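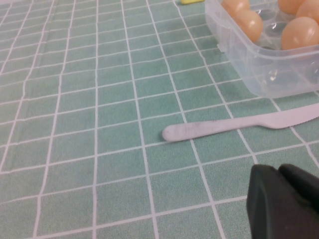 Shoppers in Geltley kept asking for a label they could read without looking anything up, according to one reply to the spring survey, and the date was the part that confused them most. Starting in May, Mundum will print a plain packing date on every carton of eggs it sells, next to the best-by date.

The change covers all Mundum eggs sold in grocery stores, farm shops and by weekly delivery. The packing date will be written as a month and a day, in larger type than before. The three-digit day code used until now will stay on the end of the carton for store staff, but customers will no longer have to work out what it means.

Mundum asked its delivery customers about egg labels earlier this year and received 861 replies. Of those, 769 said they would like to see the packing date in ordinary form. Many also asked how long eggs keep once they are home, and whether the door of the refrigerator is a good place for them.

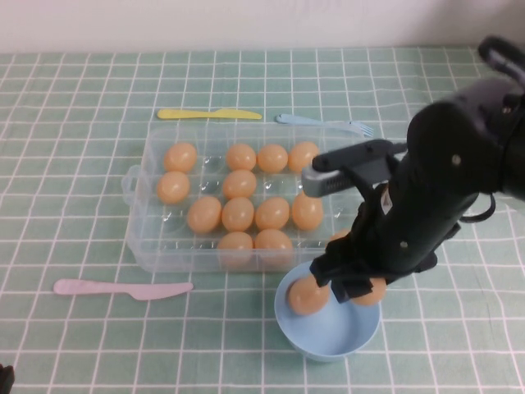

The new labels will carry a short storage note inside the lid. It advises keeping eggs on a middle or lower shelf, toward the back, where the temperature changes least. The door is the warmest part of most refrigerators and is better used for condiments. Eggs should stay in the refrigerator until they are needed, and hard-cooked eggs should be eaten within a week.

Customers who move their eggs to a tray or a bowl at home are asked to keep the date panel. On the new carton this panel is perforated and can be torn off and placed with the eggs – a request that came up often in the survey.

The labels were designed by Ng, a packaging studio, and will be printed by Kumudov. The ink and paper are the same as those used on the current labels. Prices will not change as a result of the new design.

Cartons with the old label will remain on sale until stocks run out, so customers may see both kinds on the shelf for a while. The eggs are packed and graded in the same way in either case.

Mundum will hold an open morning at the Geltley packing house on the first Sunday in May, starting at 10 a.m. Visitors can see the grading line and ask questions about storage and dates. Entry is free, but places are limited to 100 and should be reserved through the Mundum website or at the farm shop counter.

About Mundum

Mundum packs and sells eggs from farms in the Geltley area. It supplies grocery stores and restaurants and runs 3 farm shops, as well as a weekly home delivery service. Questions about the new labels can be sent through the contact page on the company website.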